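Keeping Food Warm Without Drying It Out: Holding Times for Cooked Meat in a Small Kitchen

Final project report, Food Preparation and Safety
Submitted by Satish Grewal
June 1, 2025

1. Background

Small cafes often cook meat in batches before the lunch rush and then hold it until it is ordered. The course covered the safety side of this in the first half of the term. Hot food has to stay hot, and food that has dropped below the holding temperature for too long has to be thrown out. What the course did not cover in much detail was what happens to the eating quality of the meat while it is being held safely.

I became interested in this during my placement at Saxena, a lunch counter with a short menu and a very small kitchen. The cooks there had strong opinions about holding. One of them covered everything with foil. Another said foil made the outside soggy and left the meat open on a rack. Both of them were turning out good food, so I wanted to compare the two methods in a more orderly way.

2. Question

Does covering cooked beef with foil during a short hold make a difference to weight loss and to how people rate the texture?

I expected the covered pieces to lose less weight. I did not have a clear idea about the ratings.

3. Method

All the beef came from the same supplier, Brultus, and was the same cut, top sirloin. I trimmed the visible fat and cut the meat into 28 pieces of similar size. Each piece was weighed raw, salted on both sides and cooked in a pan to medium. I used a probe thermometer and took each piece off the heat at the same reading.

After cooking, each piece was weighed again and assigned to one of two groups. The first group was held on a rack without a cover. The second group was held on a rack with a loose sheet of foil over the top. Both groups went into a warming cabinet that was already up to temperature. The cabinet was a Vostov model that belongs to the teaching kitchen.

Each piece was held for 49 minutes, which matched the longest hold I had seen during my placement. It was then weighed a third time, sliced across the grain and served to the tasters. There were eight tasters, all from my own class. They were told that the test was about beef but were not told which pieces had been covered. They rated tenderness and juiciness, and they could also write comments.

The cooking was spread over several sessions because the cabinet could not be booked for a whole day. I kept the order of the two groups mixed so that one method was not always served first.

4. Results

Covered pieces lost less weight during the hold than uncovered pieces. This was true in every session. The gap was larger for thinner pieces, which makes sense, as they have more surface for their size.

The ratings were less clear. Covered pieces scored higher for juiciness, but tenderness came out nearly level. Several tasters wrote that the covered beef had a soft or "steamed" outside. The uncovered beef was described more than once as having a better crust, although some of the same people marked it down as dry near the edges.

I had to leave six pieces out of the final comparison. The thermometer battery was failing in one session and I did not trust the readings. The pieces were cooked and eaten by the class but their scores are not included.

5. Discussion

The weight results support the foil method if the main concern is moisture. A kitchen that slices beef for sandwiches would probably do well to cover it, as the crust matters less once there is bread and sauce around it. For beef served whole on a plate the choice is harder. Leaving it uncovered keeps more of the browned surface, but only for a while, and I would not want to hold it that way for the full time I used.

There is a middle option that I did not test. The meat could be left open for the first few minutes – long enough for steam to leave the surface – and then covered. One of the cooks at Saxena does this with chicken.

The main weakness of the project is the tasting panel. My classmates know a lot about food and they talk to each other. I asked them not to compare notes until the sheets were handed in, but I could not be certain that they waited. The other weakness is that I only used one cut. A fattier cut might behave differently, and so might pork.

Resting time is also mixed up with holding time in this design. Part of the weight lost in the first few minutes would have been lost on any plate. If I did the project again I would rest every piece for the same time before the second weighing.

6. What I would change

I would book the cabinet earlier in the term. I would also record the room temperature, use a fresh battery, and cut the pieces with a guide so that the thickness is more even. The rating sheet needs a separate line for crust – several people wrote about it in the margin, which shows that it was missing.

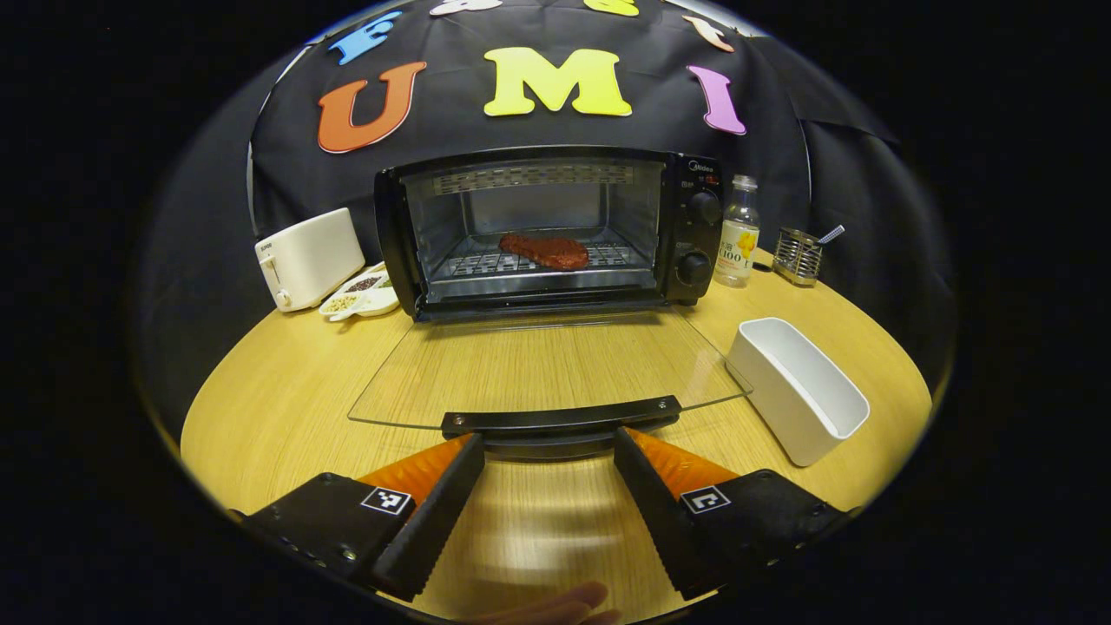

Folatell: I'd like to see the open-then-covered version tested before anything else, and with a thicker cut. We always covered sirloin straight out of the pan and lost the crust every time, so the comments about a steamed outside sound right to me. Did you slice straight after the hold, or did the meat sit on the board first?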